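Sirnar scene pack: worth paying for?
Simulation > Assets and tools

ynina
Trial license runs out in March and I need to decide. The pack gives you a lab bench and a kitchen, and you can bring your own arm and gripper. Two renders from my trial:

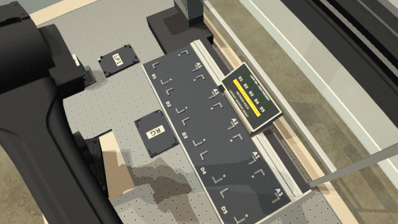
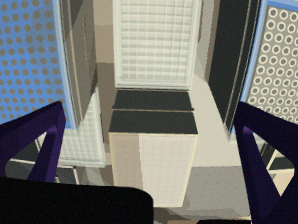

What I'm using it for

The bench is the one I want. Five docking stations, D1 to D5, with a panel beside the rail that has an indicator for each. Corner brackets are separate parts, so I could move them to fit our plates. The kitchen I could take or leave.

nbenavides
We paid for 10 seats. Bench is good. Kitchen textures are too busy, dots on one panel and rings on another. My detector hated it.

ynina
Can you swap them?

nbenavides
Yes, but by hand. Took me 4 hours.

mbermudez
I disagree about the textures. Plain gray cabinets teach a policy nothing. I train on the loud ones and keep a plain set for testing.

nbenavides
Fine for training. I was doing a demo for a customer.

dquispe
How is the speed? Dunadness gives me 24 scenes at once on one card.

ynina
I get 16 with the bench. Shadows on. Haven't tried them off.

dquispe
Try that first. And ask support if the small text on the display panel can be made bigger, I can't read it in your render.

ynina
Will ask. Leaning toward the bench only, if they sell it that way.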